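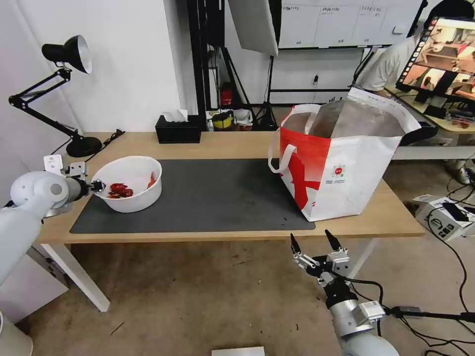

Quedé con Rohani Harahap a media tarde, en julio, con un calor que no animaba a cocinar nada, y lo primero que me preguntó fue si yo deshacía la compra nada más llegar a casa. Le dije que no, claro. Se rio un buen rato.

Rohani lleva el taller de cocina pequeña de Latcombe y defiende que un plato empieza en la bolsa. «La gente saca todo de golpe y luego no encuentra sitio ni para el cuchillo», me dice. «Yo pongo un bol a la izquierda, la bolsa a la derecha y dejo el centro libre. Lo que llega al centro es lo que voy a usar».

Le pregunto si eso no es una manía — yo tengo unas cuantas — y me contesta que seguramente sí, pero que en su primer piso la mesa medía 90 centímetros y allí comía, estudiaba y picaba cebolla. «O te ordenabas o cenabas en el suelo, y cené en el suelo más de una vez». 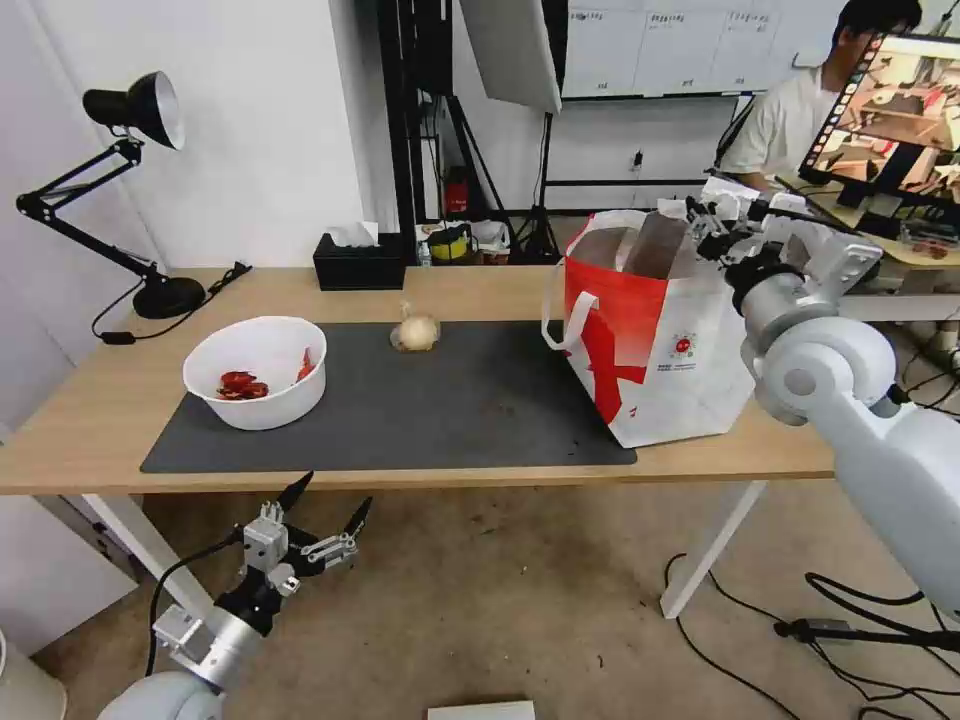 Finlow, núm. 50 · pág. 4

El bol blanco con lo rojo dentro me tenía intrigada desde el principio, así que hablamos de picante. Rohani lo aparta antes que nada. «Si lo dejas para el final te pasas, porque ya tienes hambre y echas a ojo. Apartado en un bol ves lo que hay». ¿Y la bolsa de papel, tan grande, encima de la mesa? «¡Pues ahí se queda! Mientras esté de pie me sirve de despensa. Cuando termino, vuelve dentro lo que sobra».

Me cuenta también que aprendió de Kibet Urio, su compañero de los primeros cursos, que lo guardaba todo con la piel puesta hasta el último minuto. «Discutíamos muchísimo por eso. Yo quería tenerlo pelado una hora antes y él no me dejaba. Ahora hago lo que hacía él, pero no se lo pienso decir».

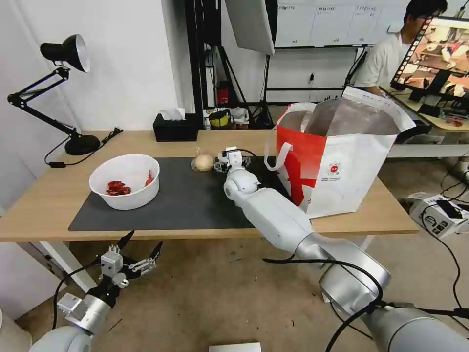 El bol, el tapete oscuro y la bolsa de la compra, cada cosa en su lado.

Antes de irme le pido una cena para alguien perezoso como yo. Arroz, ajo, cebolla, un poco de picante y un huevo encima, para 2 personas. «Y friega la sartén esa misma noche», añade. Lo del arroz lo he hecho ya. La sartén sigue en el fregadero.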